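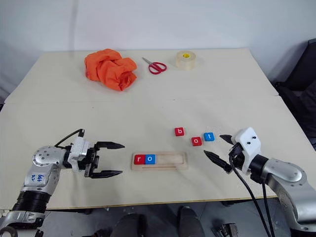
Most applicants ask first about the cutting bench, according to Derek Dawber, and too few ask about the lead work, where a trainee at Eltcombe will spend the greater part of the first year.

Willik Glass Studio wishes to appoint a Trainee Stained Glass Maker and Restorer, based at the Eltcombe workshop. The post is full time and permanent, subject to a probationary period of 11 months.

The studio makes and repairs leaded windows for churches, schools and private houses. The present programme includes the repair of 61 panels from the former Clegg Institute, which were taken out of their frames last winter and are now in store at Eltcombe. The trainee will join this work from the start, under the direction of the Workshop Manager, Lionel Bellamy.

Duties of the post

The trainee will take rubbings of old panels and record their condition before work starts. He or she will help to dismantle, clean and re-lead them, cut replacement pieces to pattern, and solder and cement finished work. Painting and firing are taught from the second year onwards.

There is a fair amount of plain workshop labour. Lead must be stretched, benches washed down, kiln shelves prepared and scrap glass sorted by colour for reuse. All staff take a turn at this, including senior makers.

The trainee will go out with the fixing team when required, normally on two visits a month. Site work may involve ladders and scaffolding, and is often cold. Full training in working at height is given before any visit of this kind.

The person we are looking for

No formal qualification in glass is required. Applicants should be able to show some experience of careful handwork in any material, whether gained in employment, at college or at home. Good drawing is an advantage. Applicants must be able to follow written safety instructions, keep clear notes and lift moderate weights with help.

A driving licence is useful but not essential. The workshop is served by the Voven bus, which stops at the end of the lane; the first service of the day arrives in time for the 8.15 start.

Health and safety

The post involves regular contact with lead. The trainee will be placed under medical surveillance, with blood tests arranged and paid for by the studio. Protective clothing is supplied and laundered on the premises and may not be taken home. Food and drink are not allowed in the workshop — a separate mess room is provided.

Terms

Pay is set according to the studio's trainee scale, a copy of which will be sent on request, and is reviewed each April. Hand tools are lent for the period of training and become the property of the trainee when it is completed.

How to apply

Please send a letter of no more than two pages, with photographs or drawings of your own work, to Lionel Bellamy at the Eltcombe workshop. Original pieces should not be sent by post. The names of two referees should be given; they will not be approached before interview.

Interviews will include a short practical exercise at the bench. Reasonable travel costs will be met on production of receipts. Applicants who need any adjustment to the exercise or to the building should say so in their letter.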